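Speaker notes, Marlene Vogler
Comparing finger pads on the Takport hand-held gripper
Osstead spring review, talk slot 16

Opening (two minutes). Thank the chair. State the question first: which pad covering should Osstead order for the next round of Takport grippers? Two candidates were tried, the Stukura pad and the Thygesen pad. The audience has the parts list in the March packet, so do not read it aloud.

Slide 3. Explain that each trial begins with the jaws open and the container standing beyond them on the table. Operators were asked to approach slowly and keep the wrist level. 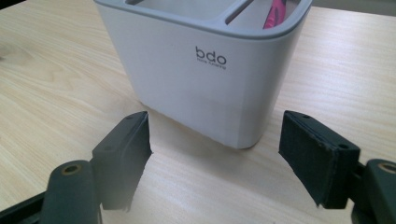

Slide 3. Open jaws on approach, container ahead on the wooden tabletop.

Pause for questions on the setup. If asked about wear, say that coverings are inspected after every 77 trials and that frayed corners are recorded on the log sheet. Total trials across both pads: 2,000.

Slide 4. Move to slim objects. A toothbrush is a demanding item for flat pads, as the contact area is small and the handle can turn under light pressure. Stress that the grip should fall near the middle.
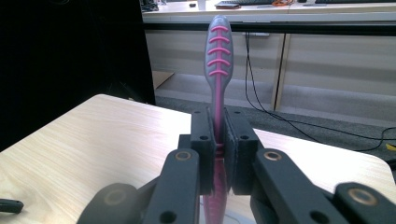
The closing force was held at 70 percent of the controller's limit for both pads. Point out that the Stukura pad held its angle better at this setting, while the Thygesen pad was easier to replace. Do not give a final ranking at this stage; the cost figures follow on slide 5.

Hand over to the controller session.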